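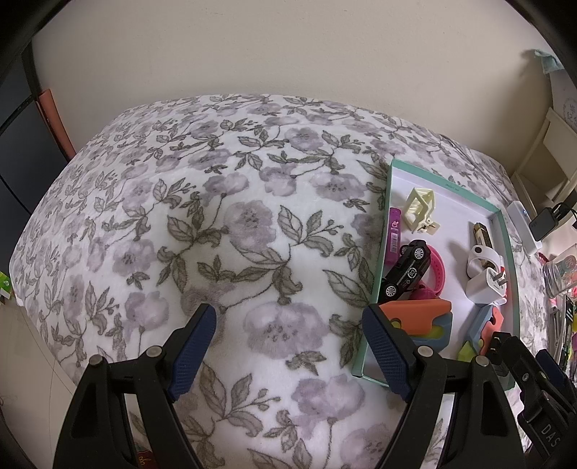 Section 4. Washing and Drying Blankets and Throws

Read this section before you wash a blanket in the Gurden 700 for the first time. For shirts, towels and sheets, see Section 3. For duvets and pillows, see Section 5.

4.1 Before you start

Check the care label sewn into the edge or corner of the blanket. If the label says hand wash only or dry clean only, do not use the machine.

Weigh the blanket dry. Stand on a bathroom scale with it, then without it, and take the difference. The Blanket program is meant for loads up to 12 pounds. A heavier blanket will not turn over in the drum and the machine may stop with code E2 (see 4.6).

Plush, fleece and other pile fabrics should be washed alone. Cotton towels shed lint that sticks to the pile and is hard to get out.

Note: New printed blankets can lose some color in the first wash. Wash them once by themselves in cold water, even if the label allows warm.

4.2 Loading

1. Shake the blanket outdoors to get rid of hair and crumbs.
2. Close any zippers or snaps. Tie loose ribbons.
3. Treat stains with a little liquid detergent and leave for ten minutes. Do not scrub pile fabric with a stiff brush.
4. Feed the blanket into the drum in loose folds, working around the drum. Do not roll it up or push it in as one lump.
5. Check that no part of the blanket is caught in the door seal.
6. Close the door until it clicks.

Caution: Never wash a blanket that has been in contact with gasoline, paint thinner, cooking oil or dry cleaning fluid. Vapors can catch fire in the washer or later in the dryer.

Caution: Do not wash electric blankets on this program, including those with a detachable cord.

4.3 Choosing the settings

1. Turn the dial to Blanket. The display shows the default time, 52 minutes.
2. Press Temp to pick Cold or Warm. Hot cannot be selected on this program.
3. Press Spin to pick Low or Medium. Use Low for plush and knitted blankets, Medium for woven cotton.
4. Press Extra Rinse if anyone in the house has sensitive skin. This adds about 12 minutes.
5. Pour liquid detergent into compartment 2 of the drawer, up to the lower line. Powder can leave white marks in thick fabric, so liquid is better here.
6. Press Start.

Leave the softener compartment empty for plush and fleece. Softener coats the fibers and flattens the pile over time.

The time on the display may go up during the wash. The machine weighs the load again before the spin and adds water or time if it needs to.

4.4 Unloading

Wait for the door light to go out before you pull the handle. A wet blanket is much heavier than a dry one. Put a basket directly under the door and pull the blanket down into it – do not lift it out at arm's length.

If the blanket is still dripping, turn the dial to Drain/Spin, select Low, and press Start. Spread it out in the drum again first.

4.5 Drying

On a line:

1. Hang the blanket over two parallel lines so that air can get between the halves.
2. Turn it over when the top side feels dry.
3. Keep printed fabric out of strong sun.

In a dryer:

1. Clean the lint filter.
2. Select Low Heat.
3. Stop the dryer halfway through, take the blanket out, shake it and put it back in the other way around.
4. Clean the lint filter again when you are done.

Caution: High heat can melt polyester pile. The damage feels like rough or shiny patches and cannot be repaired.

Once the blanket is fully dry, lay it flat and brush the pile in one direction with a soft clothes brush. Leave it spread out for an hour or two before folding. Folding it while still warm sets creases.

4.6 Codes you may see with this program

E2 – Load too heavy or out of balance. Open the door when the light goes out, spread the blanket evenly and run Drain/Spin.

E5 – Too much foam. The machine adds a rinse by itself. Use less detergent next time.

E7 – Door not locked. Look for fabric in the seal, then close the door again.

If the same code comes back after two tries, unplug the machine, wait five minutes and plug it in again. If that does not clear it, see Section 9, Service.

Revised 2021-09-09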